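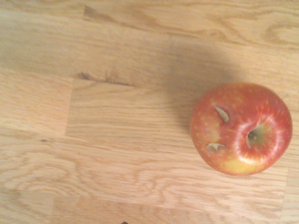 Search this site

Open day at the Jendley building: what we saw

Wed 16 September

The Jendley building is the old school supply warehouse at the north end of Fedach Street. It has been turned into apartments over the past few years, and the company doing the work, Fukelley, opened the finished floors to the public for an afternoon. Ya-wen Fang and I went through it together. She is looking for a two-bedroom place to buy. I went to write it up for this page and to see how the conversion compares with the plans that were on display at the library in June.

We got there at ten past one, and a short line had already formed at the side entrance. The front entrance isn't in use yet. The steps are poured but there is no railing, and a plywood gate closes them off from the sidewalk. A sign sends you down the alley on the east side, past the trash enclosure, to a steel door that will later be for residents with bikes. Anyone going to the next open day should know this, as the address on the flyer takes you to the front.

At a table inside we signed in and were given a floor plan packet and a pair of paper shoe covers each. You have to give a name and a phone number or email. I asked if I could leave the contact lines blank and was told that was fine, so you don't really have to. Visitors were taken up in groups of eight. Our guide was Chun-yin Man, who works in sales for Fukelley and has been on the project for most of its life. He knew the building well and answered most things directly.

The building

It's four stories of brick over a concrete frame. The brick has been cleaned and repointed on the street side. On the alley side it has been cleaned only, and there are patches where the old painted lettering still shows. Man said those are staying. The windows are all new, double pane, in dark metal frames. On the second floor they open inward at the top and on the third and fourth they slide. I asked why they differ and he said two suppliers were used after the first ran behind.

The second and third floors are finished. The fourth floor is framed and has drywall on most of it, and we were not allowed up. The ground floor will have a shared laundry room, a package room, bike storage and one commercial space facing Fedach Street. No tenant has been signed for that space. A man in our group asked if it could be a bar, and Man said the owners' rules for the building exclude bars and anything open past ten at night.

There is one elevator. It was running, though padded inside for the movers, and it is slow. The stairs are the original concrete stairs with new treads. They are wide and well lit, and I would expect people on two to use them every day.

Unit 2C

The first apartment we saw was a one-bedroom at the back of the second floor. You come in past a coat closet on the left and a bathroom on the right, then the kitchen and living area in one room, with the bedroom off the far side. The ceiling is high, and the pipes for the sprinklers run across it in plain view. The pipes are painted the same white as the ceiling.

The kitchen has a full-size stove and a dishwasher, and the fridge is a narrower one than most people have. The counters have enough room to work on between the sink and the stove, but very little on the other side of the stove. Ya-wen opened all the drawers. One of the bottom drawers hit the dishwasher handle when it came out. Man wrote that down.

The bedroom has one window facing the alley and gets no direct sun in the afternoon. It would fit a queen bed with a walkway on either side. The closet is deep, with a single rod and a shelf above. Nothing in this unit was staged, which I found helpful. You could see the outlets. There are two on each bedroom wall except the window wall, which has none.

Unit 3F

The second apartment was a two-bedroom on the corner of the third floor, and this one was furnished. The furniture was rented and doesn't come with the unit. The living room has windows on two sides and was bright and also warm, even with the air conditioning on. Each unit has its own heating and cooling, with the thermostat in the hall. The equipment sits in a closet next to the bathroom and you can hear it from the smaller bedroom with the door shut. I stood in there while it cycled on, and it's a steady hum. Some people would sleep through it without trouble. I would not.

The larger bedroom is at the quiet corner. It has its own bathroom with a shower and no tub. The tub is in the hall bathroom. The smaller bedroom would do well as an office or a child's room, but a double bed in there would leave you sidestepping to get to the closet.

Ya-wen liked this unit and went through it twice. Her main complaint was storage. There is one linen cupboard and the coat closet, and after that you are using the bedrooms. Storage cages on the ground floor will be sold separately. Man gave us a sheet with the cage sizes, but prices for them had not been set.

Costs and fees

I'm not going to list unit prices, as the sheet we were given is marked subject to change. It can be had from the sales office. What I can report is the monthly fee. For the one-bedroom we saw, it will be $541. That covers water, trash, building insurance, elevator upkeep and the shared areas. It does not cover electricity, internet or parking.

A woman in our group, Lai-ching Chang, owned a condo in another converted building for years and asked the best questions of the afternoon. She wanted to know how much of the fee goes into the reserve fund and whether a reserve study had been done. Man said a study had been done and that buyers get it with the disclosure documents. She asked if she could see it before making an offer. He said he would check. She also asked about the roof, and he said the membrane is new and the deck under it is original, inspected and repaired where needed. I'd suggest that anyone serious about buying ask for the inspection report in writing.

Parking is in the lot across the alley, which is leased from a company called Chien. The lease has years to run but it is a lease, and spaces can't be bought. There are fewer spaces than apartments. They will be assigned by order of closing, and anyone after that goes on a waiting list. Street parking on Fedach was full on both sides when we arrived and when we left.

Noise and neighbors

The rail spur behind the building is still used. No train came through while we were there. Wing-sze Yau, who rents in the brick building next door and had come over out of curiosity, told us the freight comes early in the morning a few days a week, at low speed, and that the crossing bell bothers her more than the train does. Her windows are old ones, so it may be better in the Jendley. The bakery supply place on the corner loads trucks from five.

Between units the sound control seemed good. With another group next door in 3E we heard the door close and no talking. Footsteps from above are harder to judge with the fourth floor empty.

What is not done

Besides the fourth floor and the front steps, the hallway on two is missing its light covers, and the mailboxes haven't gone in. The roof terrace shown on the library plans has been dropped. I asked about this, having seen it on the June drawings, and Man said the cost of a second stair to the roof was too high. The flyer handed out at the door still shows it. He agreed the flyer should be reprinted.

The trees on the drawings along the east side have also gone, and there will be planters by the front door.

Move-ins on the second floor are planned to start before the fourth is finished, so early buyers will be living with construction overhead on weekdays. Work hours are posted at seven to four.

Getting in next time

Pei-shan Wan, who runs the sales office, said almost 100 people had signed in by the time we came back down at half past three. There will be another open day once the front entrance is working, and the date will be posted on the door and sent to people who left an email. Private visits can be set up before then, on weekday mornings only. Bring a tape measure. The room sizes in the packet are measured to the outside of the walls, and the smaller bedroom in 3F came out a few inches short of the printed figure when Ya-wen measured it.

She has asked for a second visit to 3F in the morning, to see the light and listen for the train. I'll add a note here if she sends me anything useful.

Shared 8 times | 2 comments

Contact | Copyright, all rights reserved | Back to top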